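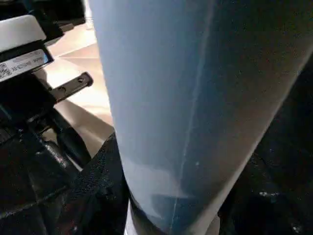

Farninow, October

I have been putting off writing this one up until the arms were back on their stand, and now they are. Two arms, two grippers, one table. The project is called Ena and it has taken up a corner of the shared workshop since spring.

The goal for this round is small. I want the arms to put together a little white plastic table: a top with four corner sockets, and four legs that go into them. A person does it in under a minute. So far Ena has a complete run on paper and a lot of partial runs in the log.

I started with cylinders. Before I let the grippers near the furniture I wanted to know what they do with something round, because a round part touches a flat finger along one thin line and rolls if you squeeze it off center. I did 200 grasps on cylinders of different sizes and wrote down every one. 167 of them held through a lift and a quarter turn of the wrist. Most of the ones that failed were too high up, where the part could swing, and I moved the grasp point down after that.

The finger pads matter more than I expected. Bare fingers slid. I tried rubber feet first, cut down with a knife, and they peeled off at the corners by the end of the evening. Then I went to a woven material, which stays put and gives a little. The roll I bought came from Renovano and it was in the clearance bin, so I can't say if they still carry it.

The wrist cameras were the other job. Up close, a smooth cylinder in one color gives the software almost nothing to hold on to. If there is a seam it helps, and so does the rim at the end. I spent two evenings on exposure alone. With the light coming from one side, half the part is bright and the other half goes so dark that the edge finder draws its line down the middle of the cylinder. I ended up locking the exposure and turning the lamp down. 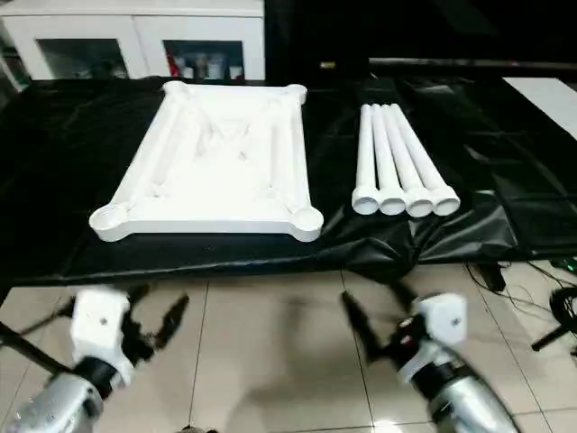 For the layout I keep the top flat on the left and the legs in a row on the right, with the flared ends toward the arms. The black cloth gives good contrast against white plastic. It also wrinkles, and a wrinkle under a leg tilts it enough to throw off the pick, so I smooth it out between runs. I might glue it to a board.

Picking from a tight row is harder than picking a single leg. The finger has to get down between two neighbors, and it pushes one of them over nearly every time. Right now I take the outside leg first and work inward. Spacing them out would fix it, but I would like to solve it the other way if I can.

The insert itself works best slowly. The controller I use is Ozoliņš, version 2, and it lets me set a soft limit on the downward push, so a leg that misses the socket just stops on the plastic. I have that limit at 12 newtons. Lower than that and a leg never seats. I haven't gone higher yet - I only have the one table top.

Next up is the cabling. It still lies in a heap on the tile by the table, and I have stepped on it more than once.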